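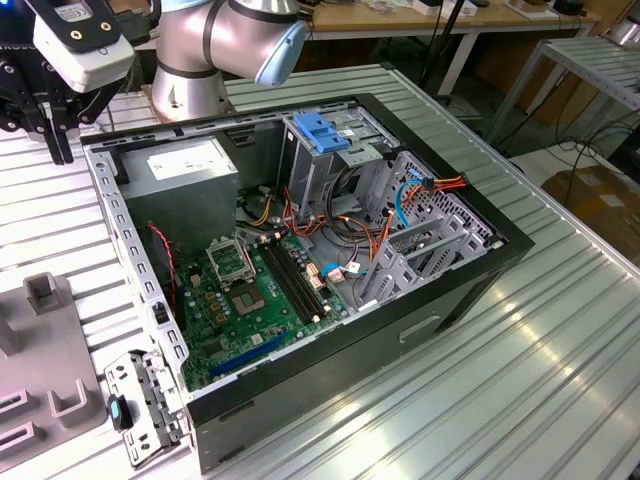

Ticket 269: Cell stops over open tower, reports "part not found"
Site: Limine, Saavedra building, teardown line
Opened: July 20, 2022
Opened by: Joelle Aoun, teardown lead
Vendor: Ulovska (arms and cell), Jaltura (job software)
Priority: Medium, changed from High by Ulovska, changed back by Joelle, changed again by Ulovska
Status: Closed with follow-up

Problem as reported

The cell is supposed to work on desktop towers that come to it with the side panel already off. It does the drive carriers fine on most of them. On the older black towers with the blue latches it moves in over the case, stops, thinks, and puts up "part not found." The part is right there. It is bright blue. I could find it from the parking lot.

When it stops, the job can't be skipped, only acknowledged, and then it tries the same thing again. We have learned to do other work next to it while it gets this out of its system, but the message chimes every time and the chime can't be turned down by anyone with our login level.

What we need: either it does these towers or it lets us send them to the hand bench without a phone call.

Ulovska support, first reply

Thank you for reporting. Please confirm the lighting in the cell has not changed, the table is clear of foreign objects, and the tower is placed according to the work instruction.

Joelle

Lighting is the same. The tower is placed according to the work instruction, which has a drawing of a different tower in it.

On foreign objects: there's a metal bracket lying beside the case and the gray fixture is to the left of it. The fixture is yours. Please advise if it is foreign.

Ulovska support

The fixture is expected. Please move the bracket if possible and retry. Please also attach a picture of the gripper at the position where the job stops.

Joelle

Bracket moved, retried, same message, same chime. Bracket put back, because the next person on shift went looking for it. Picture attached.

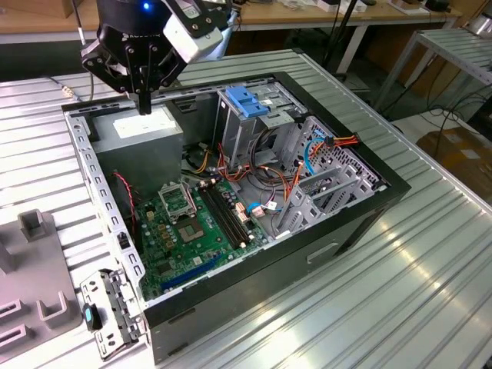

Attachment: gripper over the power supply end of the case, fingers down.

Joelle, same afternoon

To save us a round of messages: the carrier we want is at the other end of the case from the power supply. Whatever it's looking for up there, the job sheet doesn't ask for it.

I pulled the job history. There are two part recipes in Jaltura for this family of towers. One was made when the line went in. The other was copied from it by somebody and renamed, and it looks for the drive bay in the place where a different model keeps it. The scan at intake picks the second one. If I choose the first one by hand it asks for a supervisor code. I am the supervisor. I don't have a code. The code went to the person whose job title matched the one in the setup form, and that title was retired when the cell arrived.

Jaltura help desk

Supervisor codes are issued to users with the role "Bench Supervisor." We don't see a user with this role at your site. Would you like us to create one?

Joelle

Yes please. While you're in there, the rest of the crew are still listed as "Disassembler, manual." They have been running the cell since spring. A couple of them have asked if the form means they're leaving. They aren't, and I'd like the screen to stop suggesting it every time they log in.

Jaltura help desk

Roles can be renamed by a site administrator. Your site administrator is listed as the Bench Supervisor.

Joelle

Of course it is.

Ulovska support, remote session notes

Connected with Joelle on the line. Compared both recipes. Confirmed the drive bay offset in the copied recipe doesn't match the tower. Corrected the offset, ran at reduced speed with the operator at the stop button. Gripper went to the bay on the right of the case and closed on the blue carrier. First attempt gripped too high and slipped off. Lowered the grip point and ran again. Operator asked whether the carrier always comes up at a tilt like that. Advised that some tilt is normal on these bays.

Operator then asked whether this was written down anywhere. It wasn't, so it has been added to the recipe notes.
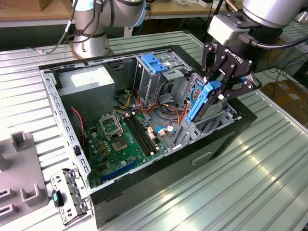
Resolution

1. Copied recipe corrected and renamed so it says which tower it is for. Original kept.
2. Intake scan now picks the corrected recipe for the black towers with blue latches. Joelle ran 11 of them back to back. Two stopped, both with bent carriers, and those would have stopped a person too (with more swearing).
3. Joelle has the supervisor code. It is not on a sticky note on the cell. Please stop asking her where the sticky note is.
4. "Send to hand bench" button turned on for all operators. It was there the whole time, hidden behind the supervisor role.
5. Chime volume: feature request logged with Jaltura.

Notes from Joelle for whoever reads this next

The job has changed more than the paperwork has. We used to have people pulling drives all day, and the complaint was wrists. Now the same people load, watch, clear stops and do the ugly ones by hand, and the complaint is that the day is made of interruptions. I'd still take that over wrists. So would most of the crew, though our fastest hand puller says it's like being asked to supervise someone slower than you, and I don't have a good answer for her. She was the one who spotted that the stop position was wrong. She said so the first week, out loud, to the cell. There wasn't a field for it.

So there is now a notebook next to the cell. If it does something dumb, write down the tower model and what it reached for. I type those up and send them to Ulovska with the stop codes.

Handing loose cables is still ours. The cell will work around wires if they lie roughly where it expects, and on these towers they go wherever they like. Tuck them away from the bay before you press start.

Follow-up

Role names to be changed in October, when Jaltura does its next update. Until then you are all still "Disassembler, manual" on the login screen. Ticket stays linked to the chime request.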